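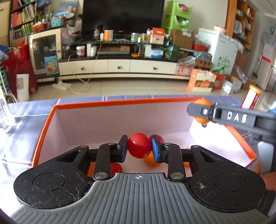

A reader in Dridgate wrote last week to ask whether my rule about writing down the house rules before anyone picks up a gripper wasn't a bit much for people working at a dining table. The objection, put more kindly than I'm putting it now, was that standards are for factories, and that two people moving balls out of a box can surely just talk to each other.

6 min read

I've been chewing on that ever since, mostly while doing dishes, and I want to answer it properly, partly because I used to believe the very same thing. When I started recording with hand-held grippers back in December I had no rules at all. I had a table and a good deal of enthusiasm! I came away from that first month with 124 recordings, and when I sat down to go through them I ended up keeping 40. The rest weren't disasters, they were just all a little different from each other in ways I couldn't explain afterward. In one I closed the fingers fast, in the next I crept up on the thing as if it might bite.

So I wrote a page. It has grown and shrunk a few times (there was a version with a section on footwear, which I've taken out), and these days it fits on one side of paper with room for coffee rings.

The part I care about most is about sharing a box. When two grippers work out of the same container, one person goes in at a time and the other holds still outside the rim until the way is clear. You say "in" when you go down and "out" when you're up. It feels silly for the first ten minutes and then you stop hearing yourself. Balls are especially good at teaching this, I think, because they roll toward whoever is being impatient, and then both of you reach for the same one and the linkages knock together. I have winced at that sound more often than I'd like.

Next comes the grip itself. Our rule is to come at a ball near its middle, with a fingertip on each side, and close only until it's held. Squeezing harder doesn't buy you anything, and on something smooth and round a hard squeeze off center will shoot it across the room. (Mine went under the couch, and I found two others there.) If you miss, you open up fully, back off, and try again at the same calm speed. You don't chase. And you never, ever help with your free hand, however much you want to, and I know how much you want to.

Then there's cleaning, which I put off writing about because I'm so bad at it. Grippers pick up fluff like a sweater does. The page says to wipe the fingertips and the round housings before a session and again at the halfway break, with a dry cloth and nothing sprayed on it. I skip the halfway one more than I should.

We do argue about tidying the room. A friend at Lindmont clears everything back to bare walls before starting, and I can see the appeal, but I've gone the other way and written down that the room stays as people live in it. Cabinets, shelves, boxes on the floor, all of it. What I do insist on is the walking space around the table and any cords, which must be somewhere your feet aren't. If you're looking down at a ball, you aren't looking at your feet.

The last line on the page says to stop after 3 bad grabs in a row and put the gripper down. Have some water, shake out the hand. I resisted this one for months, being stubborn, and it has done more for the quality of our sessions than anything else I've written there.

So, back to Dridgate. Yes, you can just talk to each other, and I hope you do, it's much nicer company that way. But my memory of what we agreed at breakfast is not the same as anyone else's by four in the afternoon, and a page taped up beside the table settles it without hurt feelings. Mine is due for another revision anyway - I want to say something better about handing over between people, where we're still sloppy - and if you've got a house rule of your own that works, please send it along. I'd love to steal it.

Posted 30/05/2025

Contact | © 2025, all posts and grumbles my own | Back to top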